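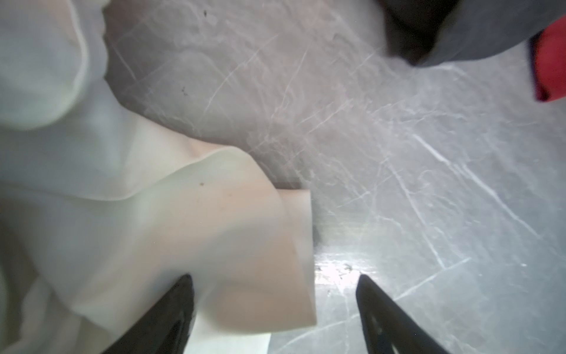 Is a handheld steamer any use if you already own a decent iron, one reader wanted to know back in February, and does the Wutum spit like the old Brindent did? Fair questions. Took me long enough.

Short version – yes, mostly, and no, hardly at all.

Have had the Wutum for 15 weeks now. Cost me 154 from Mavora, delivery on top, which stung. Came in far too big a box. Instructions are a folded sheet with tiny print, skip to panel 5 for the filling bit, the rest is warnings.

Heats up quick. Enough time to find a hanger. Steam is strong and steady if you hold it upright. Tip it too far and you get a dribble down your wrist, so dont. The Brindent used to leave spots on everything pale. One drip on a cream blouse so far with this one and that was me overfilling it.

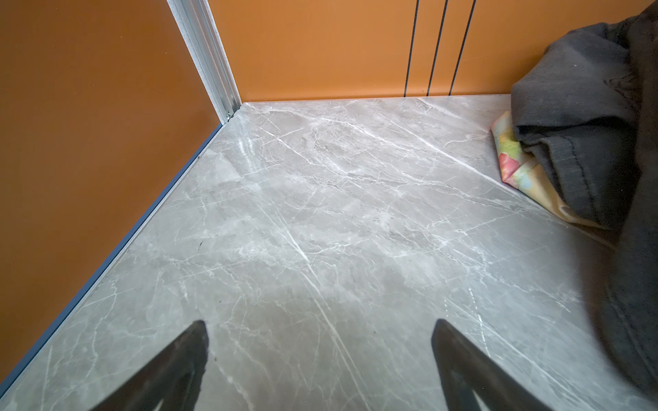
Cotton shirts are where it struggles. Collar and cuffs never go properly crisp, you still want an iron and a board for those. Linen, forget it. Thin stuff, viscose, anything with a frill or gathers – lovely, done in no time, no shiny marks. Did a whole set of curtains still hanging on the rail and my arm was dead after but they looked great.

Tank is small. Two tops, maybe three, then back to the tap. The Michiels holds more but it's heavier and the lead is too short for my hallway, tried it at a friend's. Wutum lead is fine. Trigger lock is stiff, wish it had a proper switch insted.

Noise – bit of a hiss, nothing awful. Descale it if your water is hard, mine is, and I left it too late and had to run it through with vinegar twice.

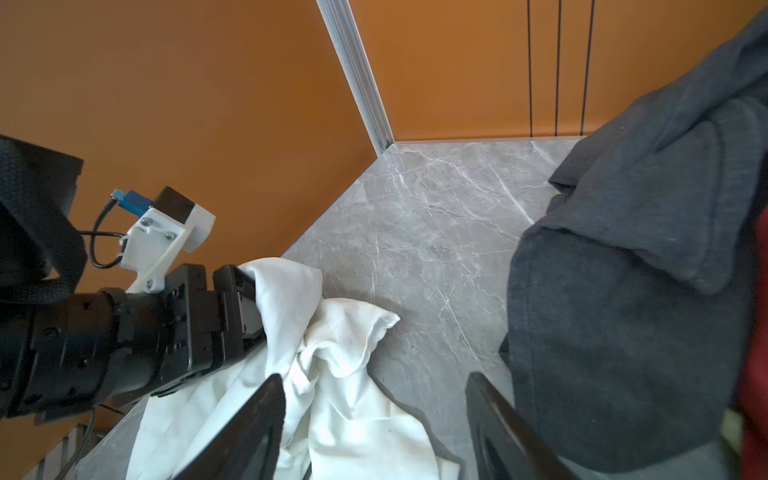
Grey marble pattern and burnt orange.

Would I buy it again? Yes, in a sale. Keeping the iron for work shirts. Model number is 2198 if you're looking, there's an older one without the brush head and it's hardly any cheaper.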